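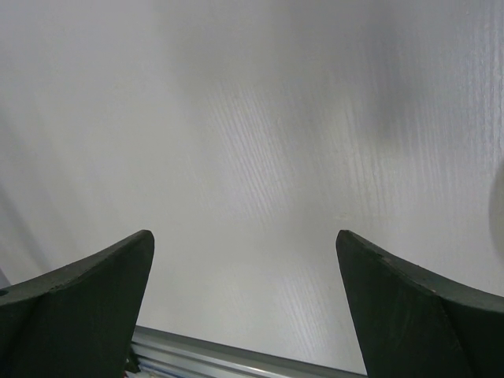
June 2018, Fellgate bench notes - teaching by hand, continued

Last updated: June 2018
Print this page | E-mail this page

OK so the new green fingers are on and I finally got a proper stretch of demos in. Picking up from where the last entry left off: the job is still the Veretix block, pick it up off the white table and drop it in the tray, and we're still doing it two ways. Hand-guided first (gravity comp on, grab the forearm, walk it through), then the same thing over the remote with the Clurkari handset. Same start pose for both, arm low over the table with the fingers open.

I got 40 clean hand-guided runs before lunch, which is the best morning we've had! Remote was slower going. I threw out 2 where I bumped the handset trigger and closed on nothing, and I left the rest in even though a few of them are pretty wandery. I'd like to see what the training makes of wandery before I start getting fussy.

Things I noticed while pushing the arm around:

When I guide by hand I always want to hold it right above the wrist, and then the last joint drags a bit and the fingers come in tilted. If I hold it further back, by the elbow, the wrist stays where I put it. It feels clumsy for the first few tries and then it's fine. Please try it that way if you're recording this week, so our runs match.

My sleeve got into the wrist view on at least one run. I've rolled them up since. Also watch your shadow, the overhead light is behind you if you stand on the tray side.

The points on these fingers are great for getting down next to the block, much better than the old flat pads, but they meet the table sooner than I expect. On the handset there's no feel at all, so I was stopping way too high and then creeping down. By hand you just know. I'm tempted to put the approach height into the readout so the remote person has a number to look at - not hard to do, I just haven't.

Replay: ran the first hand-guided demo back open loop with the block in its taped spot and it picked fine. Moved the block over by a thumb's width and it closed on air, as it should. Nothing learned yet, that's only playback, so don't get excited.

Sin (the logging script, for anyone new, and no, I didn't pick the name) stopped writing joint angles partway through one of the remote runs. The video kept going, so the folder looks normal until you open it. It's folder 3098. I've moved it to the "don't use" pile and put a check in so Sin beeps at you if the angle file stops growing. It's a horrible beep. Leave it on.

To do:
- redo the wrist camera calibration with these fingers on, the old numbers are from December
- more remote runs, with different starting spots for the block
- ask the Veretix people if they care which way up the block lands in the tray
- new tape for the corner marks, the old stuff is curling

I'd meant to try mixing the two kinds of demo in one training set today, but it's Sunday and I want to go home, so I've kicked off the hand-guided set by itself and it can run overnight. If you're in before me, don't power down the left-hand machine.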